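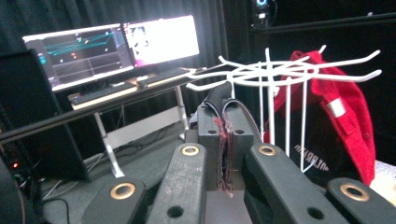

Thursday, August 13, 2026. Open day at Vudison, second floor of the old Roltelberg print works. Hot stairwell, free coffee, black curtains all the way across the back wall.

The company wants to teach machines to handle clothes. Hanging, folding, sorting. Sounds dull until you try writing down how you hang up a shirt.

So they don't write it down. People do the chore with a gripper in hand, over and over, and the software learns from the recordings. The target is 3000 runs before the fall. They had 400 when the doors opened.

The gripper is smaller than I expected. Two padded black fingers, four arms splayed out around them with brass-colored rings in the tips. Reddish-pink threads were caught between the fingers, hanging down the front. Next to it a white wire rack with something bright red draped over one side. Two monitors behind, one dark with teal lines sweeping accross it.

Visitors got a go. I managed 13 tries before my thumb gave up. Thin fabric slides, thick fabric bunches, collars are murder.

Baldursdóttir, the laundry chain, is paying for a trial that starts in March. Stastovura is the name for the software side. No price yet, I asked twice. Asked about jobs too and got a longer answer, wich I'll come back to in the next issue.

Next open day is in the fall, 31 places, sign up at the front desk.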